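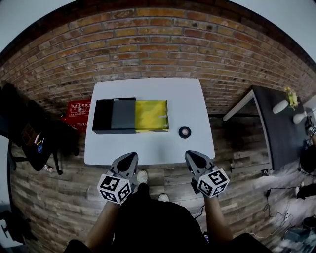

### 3.2 Gripper setup and upkeep

**Figure 4.** Hand-held gripper pair at the Pledance table. Each finger has a black pad on the tip; the marker cubes are white with black codes.

Both grippers get checked before a session. Pads first - press, twist, look for lift at the edges. Any play and the pad comes off, old glue scraped, new pad on, 90 minutes to set. Then the cubes (Fig. 4). Faces wiped with a dry cloth, no solvent, it took the print off one of the Jikine cubes in February. Screws snug, not tight.

Calibration next. 100 poses per hand, slow sweep, both cubes kept in view. Error over the limit on either hand means redo that hand only. We had 57 redos in 214 sessions, most of them traced to a cube that had shifted on it's mount. Thread lock fixed most of that, the left mount still creeps.

Cables run down along the arm and are taped at the wrist when they pull. Spare pads and cubes in the Saliba drawer. Log every swap in Skulumum, with the cube ID - older entries dont have it and we could not match them.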